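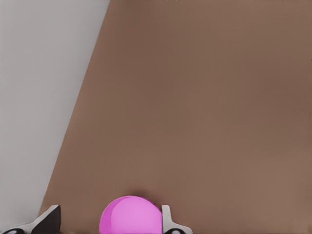
Según Catalina Cáceres, el turno de tarde ya no sabe a quién avisar cuando la célula se para: antes se llamaba al encargado y ahora el aviso va a una bandeja que se mira por la mañana. Pide que eso se resuelva en este mismo ticket y que no se abra otro.

Ticket 2341
Centro: Skalcombe, línea de clasificado
Abierto por: Yevdokiia Semeniuk
Asignado a: Gerrit Peeters
Fecha de apertura: 9 de marzo
Prioridad: media
Estado: en seguimiento

Descripción del problema
La pinza se coloca sobre la pieza con un dedo más cerca que el otro. En la simulación el programa lo da por bueno y continúa. En línea, la célula se detiene con aviso de fuerza lateral y hay que rearmar a mano. Ocurre unas 5 veces por turno. Cada rearme obliga a dejar el puesto de embalaje, y el embalaje se acumula.

Comentario de Gerrit Peeters
Revisado el punto de aproximación en el simulador con la esfera rosa de prueba. Queda más próxima al dedo derecho que al izquierdo, con la pinza abierta. Sospecho del desfase de la herramienta que se cargó con la última versión de Wurano. Necesito saber si alguien cambió los dedos en línea después de octubre.

Comentario de Yevdokiia Semeniuk
Los dedos se cambiaron, sí. Lo hizo el técnico de Van Damme y dejó el parte en papel. No se volvió a calibrar. En mi turno no tenemos permiso para entrar en esa pantalla.

Comentario de Gerrit Peeters
Corregido el desfase en la copia de prueba. Pendiente de pasar a línea. Hace falta una parada de dos horas.

Comentario de Selorm Aryee
Parada autorizada al final del turno de mañana. Sobre los permisos: se da acceso de calibración a dos personas por turno, con formación previa. En tarde serían Yevdokiia y Catalina, si aceptan.

Comentario de Catalina Cáceres
Acepto, pero que conste en la descripción del puesto. Desde que llegó la célula hacemos embalaje, rearme y ahora calibración, y en la hoja seguimos como embaladoras. La formación tiene que ser en horario de trabajo.

Comentario de Selorm Aryee
Trasladado a Ward Leemans, de Sovosmont. La formación será en horario. Lo de la hoja de puesto no lo puedo cerrar yo.

Comentario de Gerrit Peeters
Cambio cargado en línea. Cinco ciclos en vacío sin aviso. Falta ver un turno completo con producto. Mientras tanto, los avisos de tarde van a mi teléfono y también a la bandeja. Si vuelve a salir fuerza lateral, anotad la hora y el número de pieza antes de rearmar.

Pendiente: confirmación del turno de tarde y respuesta de Ward Leemans sobre la hoja de puesto.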